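Chapter 6
Wrapping and Covering

If you have ever opened a moving box in a new kitchen and found your grandmother's sugar bowl in 2 pieces, you already know why this chapter comes so early in the book. Packing is an old and friendly sort of work, and most of us learned it by watching somebody else at a table piled with paper. In these pages we will slow down and look at the very first layer, the thin one that touches the thing itself.
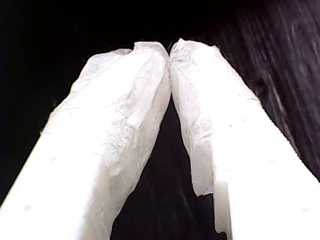 Reading time: 10 minutes

Thin, see-through white coverings crumple easily, and every crease and fold shows. They bunch up over a rounded tip, stand up in little peaks, and leave a ragged flap where the edge is torn. Beginners tend to fuss over all this and try to smooth it flat, but please don't worry (I fussed for years myself!). A first layer is allowed to look rumpled, as long as it stays put and covers the places most likely to rub.

We will start with tissue and light film, then go on to the heavier papers used in the Moltby packing room, and finish with the Garside fold, which takes a bit of patience and is well worth it. Before you read on, find a sheet of tissue and a spoon, wrap the spoon any way you like, and set it aside. You will need it again on page 108.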